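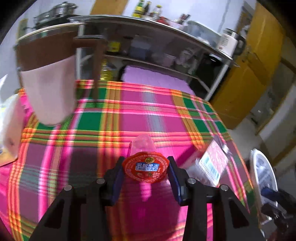

September 25, 2021

Culling notes from the Hellwig wedding. Two bodies, 3371 frames off the cards, 1454 left after the first pass. The second pass was slower because the reception hall in Sirow mixes tungsten sconces with daylight from the north windows, and auto white balance drifted between adjacent frames. I set one fixed value per room and corrected the windows locally.

Miklós Juhász shot the ceremony from the balcony on the 200 mm. His clock was four minutes ahead of mine - I shifted his files before merging, otherwise the ring exchange sorts after the recessional. In July I forgot this and re-sorted by hand.

Export to the couple is due next week.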